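I have now spent 35 days on what the leaflet calls the Root Vegetable Reset, and I would like it noted somewhere, even if only in this notebook, that I am not reset. I am the same person with a slightly orange cutting board.

The leaflet came with the Vusadix box. I signed up in a weak moment in February, when the weather was bad and I had eaten crackers for dinner standing up, and then I forgot about it until they finally got to me on the waiting list. The boxes have come ever since. You can't choose what is in them. You can choose what is not in them, up to 2 items, and I used mine on beets and okra like a fool, leaving the door wide open for carrots.

So, carrots. The crisper drawer won't close. It hasn't closed since the last box but one, and the fridge has started making the noise it makes when something is propping it open by a hair. I took everything out this morning and put it back in a different order, which took most of an hour and left me with the same drawer and one jar of mustard that no longer had a place to live. The mustard is now on the windowsill. I have the feeling it will stay there.

While I had everything out I found the bag from the bottom. Those had gone bendy. You can revive a bendy carrot in a bowl of cold water, or so the leaflet claims, and I put them in the big glass bowl on the counter and went off to pay the gas bill. When I came back they were bendy and wet. I gave them another two hours out of politeness. A few of the thinner ones did come around and will snap if you put some shoulder into it. The rest are soup.

Everything is soup, if you wait. I made the first pot at lunch with ginger and the end of an onion and it tasted the way it always does, like something you'd be given after having your tonsils out. I added salt. I added more salt. Then I added a spoonful of the mustard, on the grounds that it was right there on the windowsill, and I have to admit that was a big improvement. Write this down: mustard, one spoonful, at the end. I have made this discovery before and lost it every time.

The peeler is another matter. I had the good one, the Bremus, with the blade that swivels, and I am fairly sure I threw it out with the peelings some time last week. I went through the compost pail with a fork looking for it. No peeler, though I did find a teaspoon I had been blaming on the dishwasher. In the meantime I've been using the one that came in a drawer organizer, which takes off either nothing at all or a third of the carrot. I've mostly stopped peeling. The skins are supposed to be good for you, and anyway a scrub under the tap is quicker.
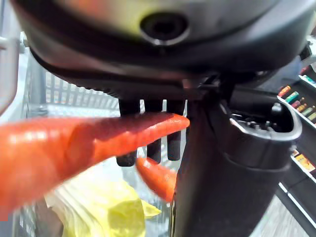 **Ismont, 16th October**

Two carrots, neither of them small in spirit, and one a good deal larger than the other. That is the trouble with cooking from this box. The recipe says "2 carrots" as if carrots came in a size. Use a big one and you've got a side dish for a wedding. Use the little one and you've got a garnish. I have written "which??" in the margin of the Awwad cookbook next to three separate recipes, in three different pens, so evidently it bothers me every time.

I settled it today with the kitchen scale, which I had to dig out from behind the roasting pans. The battery was dead, so I took the one out of the bathroom clock. The big carrot I was using for the cake came in at 258 grams. One carrot! The cake wanted less than that, grated, so I ate the difference over the sink while the oven heated up, and then felt virtuous for a while, and then ate some of the walnuts too.

Grating is a job I would happily pay to have done. I did my knuckle on the last inch, as usual. There must be a correct moment to stop, when the stub is still big enough to hold and you're not yet wasting anything, and I have never once stopped at it. Band-Aid, cold tap, back to work. The batter was the color of a traffic cone and smelled wonderful.

The oven runs hot on the left, so I turned the pan at the halfway point and then couldn't remember whether I had turned it, and turned it again. One side came out dark. I've put the dark side toward the wall. The frosting can go on tomorrow if I get to the store for cream cheese, and if I don't get to the store it will be called a loaf and nobody will be the wiser, there being only me.

Evening now. I did the accounts after the dishes. I've paid Vusadix 422 dollars to date, delivery included, which is a great deal of money for a drawer that won't close. I got as far as the cancellation page. It asks you for a reason and gives you a list to pick from, and none of the reasons was mustard on the windowsill, so I had a cup of tea to think about it. By the time I'd finished the tea I had read the preview for the next box. Leeks, a cabbage, some kind of pear.

And carrots, obviously. But I do like leeks.

I skipped a delivery instead of canceling, which I suppose makes me the ideal customer. The soup is in the freezer in yogurt tubs, with masking tape on the lids, and I've labeled every one "SOUP (M)" so I'll know about the mustard. I give it a month before I'm standing there with the freezer open wondering what on earth M stands for.

To do: cream cheese. Battery, for the bathroom clock, which has been telling me it's ten past two all evening – I believed it once. A peeler. Look in the compost again first, with better light. Call about the fridge seal, or move the milk to the door and see if that helps.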